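Gripper finger alignment and wrist cam offset after pad change
Forum: Cell Setup and Maintenance
Started by follinlow_tech, October 2026

follinlow_tech
Cell 2 on our bench has a parallel gripper with a wrist camera, plus a fixed camera on the side. I changed the finger pads and since then grasps on thin cylinders (whiteboard markers mostly) land off centre. The fixed view looks fine. The wrist view has the fingers sitting where I think they always sat, but I have no reference shot from before the change. Current wrist view:
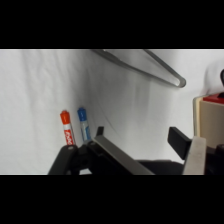
Thread summary: 5 replies, 2 min read

Tool centre point was last taught before the pad change. Hand-eye calibration is older again, from December. My plan is to redo the hand-eye first and leave the TCP alone. Objections?

zasov_k
Wrong order. Pads are the only thing you touched, so check the pads. Back the finger screws out, clean the seat, refit and torque evenly. Close on a gauge pin at low force and see whether both fingers touch together. If one leads, no calibration will fix it.

Nazanin Azimi
Agree on checking the seat first, but I wouldn't skip the hand-eye. If the camera bracket shares screws with anything you undid, it has moved. A small tilt at the bracket is a large miss at the table. We log the bracket screws every 1000 cycles for that reason.

follinlow_tech
Bracket screws are separate on ours. Paint marks on them still line up.

Fixed view with the fingers over the table. The cloth is creased, which I know is not ideal for height:

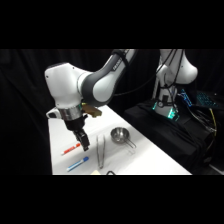 Checked with a 10 mm pin as suggested. Left finger leads. Pulled it off and there was old adhesive on the seat. Cleaned, refitted, and both now touch together as near as I can judge by eye.

inodgate
The cloth matters more than you're giving it credit for. Fold height goes straight into your Z on a marker lying flat. Pull it tight and clamp the edges, or lose it altogether for calibration.

zasov_k
Cloth is a Z error. He reported off centre. Different axis, different fault.

inodgate
A marker on a fold rolls when the first finger touches. That shows up as lateral. Seen it on a Dursun cell with the same sort of covering.

Nazanin Azimi
Both are testable. Repeat the grasp 16 times on bare table, then 16 on cloth, same marker, same start pose. If the spread changes but the mean doesn't, it's the cloth. If the mean is off in both, re-teach the TCP. I'd leave the hand-eye until after that.

follinlow_tech
Will do. Does anyone re-teach the TCP after every pad change as routine, or only if the pin check fails?

zasov_k
Only if it fails. Re-teaching by hand adds its own error each time.

Nazanin Azimi
Every time here - new pads are never the same thickness as worn ones. Item 21 on our checklist, straight after the finger torque. Take a wrist camera still with the gripper closed on the pin while you're at it, and keep it with the calibration file.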